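**Pluvis countertop sealer, 400 ml spray**

Back in stock as of 10/7/25. Second batch this year, the July one went in a week so dont wait.

Water-based, no smell to speak of. For granite, marble, limestone, concrete tops. Spray on, spread with a cloth, leave it, buff off. Two thin coats beat one thick one, every time. Thick coat = haze, and then you're out there with a scrubber.
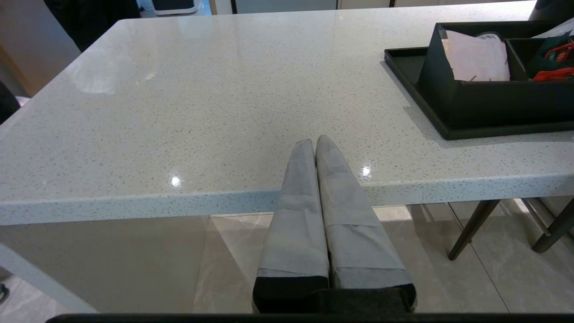

Quartz people, you don't need sealer. Get the Pluvis cleaner instead, same shelf, green cap. We get asked this a lot.

Can sizes: 400 ml spray or the 2 liter refill from Dokance. Refill fits the old bottles too, just rinse the nozzle first or it clogs.

Not for outdoor use. Not for wood. Keep it off stainless sinks, wipe drips right away.

Pickup at the Grondville counter or we ship. Pallet orders (trade only) go thru Marius Chiriac, ask for him by name. Last pallet was 1,598 bottles, next one should be a full 2,000.

Returns: unopened only, bring the reciept.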